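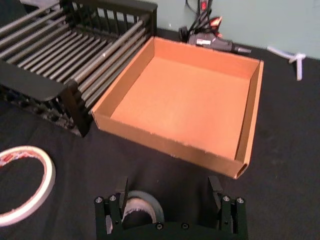 Figure 1. Cardboard tray beside the dish rack, glue gun and stand toward the wall, masking tape at lower left. Black cloth cover.

4.2 Racks and trays as storage on shared worktops

Most of the households in the Irnarstead sample had no craft room. Glue, tape, scissors and half-finished projects lived on the same surface as the clean plates, or on a side table next to it. Of the 46 worktops visited, 30 had a dish rack in regular use and 19 had a cardboard tray or cut-down box standing next to it. We did not expect the second number. The January pilot had only asked about bought organizers (see 3.1), so cardboard never came up and had to be added to the form afterwards. Coding was done by Si-eun Gil and then gone over again by the whole group, one long Sunday.

Trays first. Low walls, open top, flat floor. People cut them from shipping boxes and left the edges as they came off the knife, or tore them. A folded wall where the board doubles over on itself holds up better than a single ply, at least that is what the householders told us. We did no load test. When a tray got soft or gluey it was recycled and another one made the same evening. Bought organizers (Tandirine and Shim were the names we heard most) stayed in place for years but were described as "too nice for glue." One respondent kept hers for letters.

Position matters more then size. We coded each tray as touching the rack, within a hand's width, or seperate. Touching or close to it was by far the most common, and the reason given was nearly always wiping down: one block of stuff to go around instead of two.
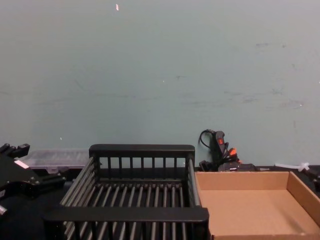

Placement against a wall splits opinion. Some households want the rack pushed all the way back to free up the front of the table, others pull it forward so the back rail can be reached and dried. Marks on the paint were logged as a rough sign of how hard the surface gets used, though we can't tie a given mark to a given object. On the table in Figure 2 the wall carries dark scuffs and streaks, mostly to the right, with the rack and tray side by side in front of it and hardly any gap between them. Coded as touching. Surface wear code 2, visible but minor. The coders differed on whether the smudges should go in the same code as the scuffs; we kept them together. A finer scale might be worth it next time.

Hot tools were the other sticking point. A glue gun needs somewhere to rest, and its cord has to go somewhere too. Householders with a socket above the worktop tended to park the gun at the back, behind the tray. Those without ran an extension along the front and disliked it. Stands were owned more than they were used. Tape had no fixed home in any household. Front edge, back edge, hung on a rack post, in a drawer with the batteries. We gave up on a position code for tape and only recorded present / absent. 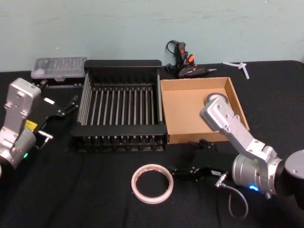
4.3 What goes in the rack when it is not dishes

Short section, data are thin. Plate slots got used for sanding sheets, cutting mats, envelopes, anything flat that wants to stand on edge. Closely spaced rods suit paper, wider ones suit mats. The Wimov checklist has one line for "other items in rack" and most visitors left it blank, so frequencies are not reported. Notes from the interviews are used in section 5 instead.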